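Progress report to Niteck – Kokorness kitchen cell
May 30, 2023
Prepared by Deolinda Loureiro

The cell has logged 870 hours since it was commissioned in December. It completed 2,721 pick-and-place cycles this period, up from 2,143 in the last one. Most of the gain came from fewer stops at the wrist joint.

The Calado wrist was stripped and regreased at the start of the period. We found wear on the inner cable guide and replaced it with the spare bought under the original grant. The old guide has been kept in case Flastetti want to look at it under warranty. Torque on the base bolts was checked at the same time and two were brought back to spec.

The counter layout was also revised. Small appliances now stay along the back, and canisters, trays and boxed goods are used as the working items.
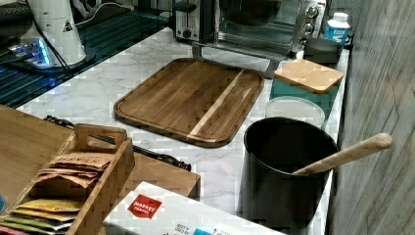 Calibration is run at the start of each shift and takes 40 minutes, which is longer than we would like. Much of that time goes on the reference points near the wall, where the arm has to slow down to stay inside its limits. A shorter routine has been written and is being tested alongside the old one – we will keep both until the results agree.

One fault is still open. The gripper controller drops its connection after long idle periods and has to be restarted by hand. Flastetti have supplied new firmware, not yet installed.

Spending on parts is within budget. Next period we plan to fit the firmware, replace the finger pads and finish the maintenance log template.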